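Home | Issues | Authors | Search

3.2 Storage of sportswear in rented homes

The survey in Mevville and Gornimby covered 800 households and was carried out in November. In both towns most of the respondents live in small apartments, and the wardrobe is often shared by the whole family. We asked where clothes for sport are kept between two uses. Seating furniture was named more frequently than we expected, especially in homes without a separate laundry room (Figure 4).

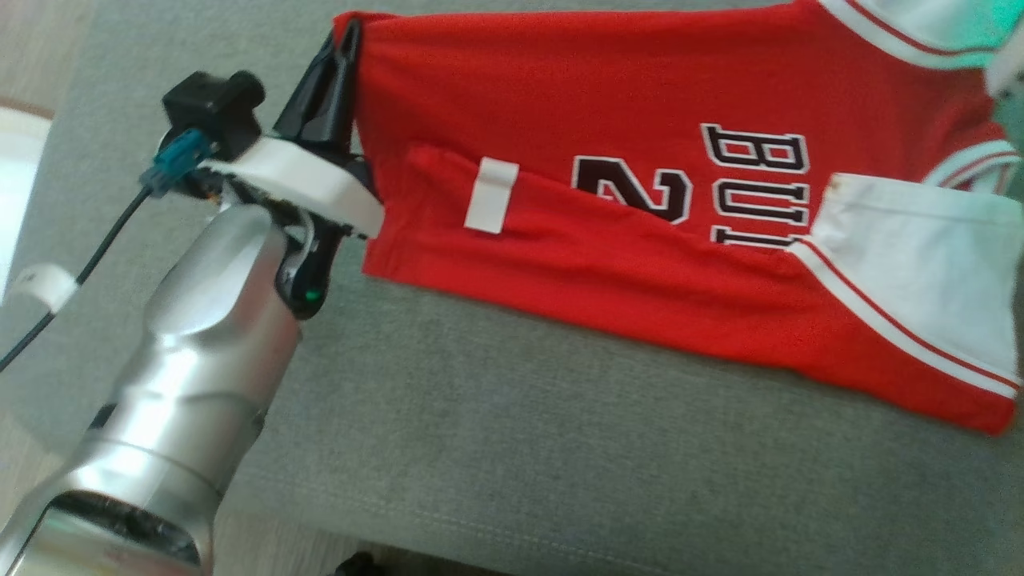

Figure 4. Red basketball jersey on a gray upholstered seat.

The answers were grouped into seven classes, following the scheme of the earlier Gradlow study. Items which stay outside the wardrobe for longer than one night were counted as "in transit". This class is difficult to delimit, as some respondents consider the sofa a normal storage place.

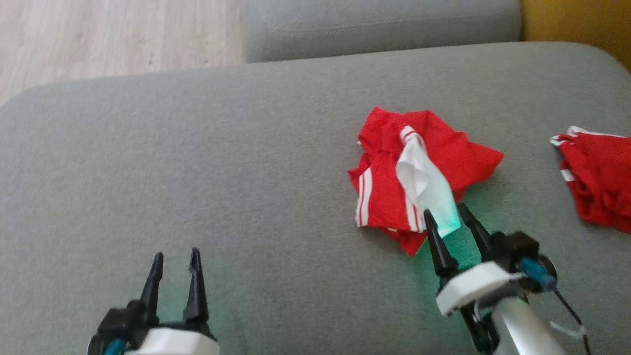
A second difficulty is the age of the children. In families with teenagers the share of garments in transit was higher in both towns, but the difference was significant only in Gornimby. We return to this point in Section 4.

Contact | Copyright Vogler | Back to top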